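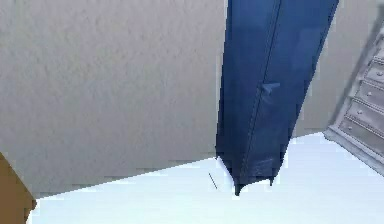 4.3 파지 판정 오류의 재현

본 절에서는 가정 환경 시뮬레이션의 물체 회수 과제에서 확인된 파지 판정 오류를 다룬다. 해당 오류는 제어기가 파지 성공을 보고하였으나 대상 물체가 바닥에 남아 있는 경우로 정의하며, 이하 '허위 파지'라 칭한다. 허위 파지는 대상의 단면이 가늘수록 빈번하였다. 손목 시점에서 가는 막대형 물체는 밝은 바닥 위의 짧고 어두운 선으로만 나타나며, 왼쪽 손가락 끝이 그 바로 옆까지 내려와 있어도 두 손가락이 맞닿은 상태에서는 물체를 사이에 둘 공간이 없다. 그럼에도 기존 판정식은 손가락의 닫힘 여부와 손끝에서 물체 중심까지의 거리만을 입력으로 사용하므로, 이러한 배치를 성공과 구별하지 못한다.

재현 실험은 Plavberg 환경에서 총 3572회의 시행으로 수행하였다. 이 가운데 422회가 허위 파지로 분류되었으며, 분류 결과는 Marino와 Marras가 시행 기록을 독립적으로 검토하여 확정하였다. 두 검토자의 판단이 일치하지 않은 11회는 Parisi의 재검토를 거쳐 분류하였다. 물체의 초기 자세와 로봇의 출발 위치는 시행마다 무작위로 설정하였고, 제어기의 매개변수는 전 시행에서 동일하게 유지하였다.

허위 파지의 영향은 파지 단계에 국한되지 않았다. 상위 계획기는 성공 신호를 수신하면 즉시 이동 단계로 전환하며, 이후에는 물체의 보유 여부를 다시 확인하지 않는다. 따라서 로봇은 빈 그리퍼로 목표 지점까지 이동한 뒤 배치 동작을 실행하고 과제 완료를 보고하게 된다. 그림 7은 이동 경로의 계획과 검증에 사용한 실내 환경을 나타낸다.
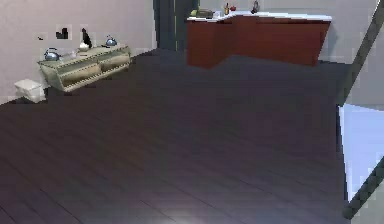 그림 7. 시뮬레이션 실내 환경. 왼쪽 벽을 따라 낮은 수납장이, 안쪽에 흰색 상판의 ㄱ자형 주방 조리대가 배치되어 있으며, 오른쪽에 로봇 팔의 링크와 그리퍼 일부가 보인다.

이 환경에서는 수납장 상판과 조리대가 모두 배치 후보면으로 등록되어 있다. 두 면에는 주전자, 그릇, 병 등이 이미 놓여 있으므로, 배치 후 검증을 단순한 점유 여부에 의존할 경우 기존 물체가 새로 배치된 물체로 오인될 수 있다. 실제로 초기 구현의 완료 검사는 목표 영역 내 물체의 존재만을 확인하였고, 허위 파지로 시작된 시행의 일부가 최종 단계에서도 성공으로 집계되었다. 이는 오류가 발생 지점에서 검출되지 않은 채 평가 지표에까지 반영되었음을 의미한다.

원인 분석 결과, 오류는 네 가지 조건이 동시에 성립할 때 발생하였다. 첫째, 대상의 굵기가 손가락 닫힘 판정의 허용 오차보다 작다. 둘째, 손끝과 물체 중심 간 거리가 임계값 이내이다. 셋째, 접촉 신호가 바닥 접촉과 물체 접촉을 구분하지 않는다. 넷째, 들어 올리기 이후의 상대 자세를 확인하는 절차가 없다. 특히 세 번째 조건은 그리퍼가 바닥에 근접하여 동작하는 과제에서 문제가 된다. 손끝이 바닥에 닿으면서 발생한 접촉력이 파지력으로 해석되어 판정식의 나머지 조건을 충족시키기 때문이다.

이에 따라 판정 절차를 다음과 같이 수정하였다. 접촉 신호는 접촉 대상의 식별자별로 분리하여 기록하고, 양쪽 손가락의 내측면이 동일 물체와 접촉한 경우에만 유효한 것으로 처리한다. 또한 들어 올리기 직후 물체와 그리퍼의 상대 자세를 일정 구간 동안 비교하여, 물체가 그리퍼를 따라 이동하지 않으면 시행을 중단하고 파지 단계로 복귀한다. 완료 검사에는 물체의 고유 식별자를 대조하는 항목을 추가하였다.

수정된 절차를 허위 파지 422회의 초기 조건에 다시 적용한 결과, 4회를 제외한 모든 시행에서 오류가 이동 단계 이전에 검출되었다. 검출되지 않은 시행에서는 막대가 한쪽 손가락의 홈에 걸린 채 일시적으로 들렸다가 이동 중에 낙하하였다. 이 유형은 파지 직후의 확인만으로는 배제하기 어려우며, 이동 구간 전체에 걸친 보유 상태 감시가 필요하다. 해당 감시 기능의 설계와 연산 비용은 4.4절에서 기술한다.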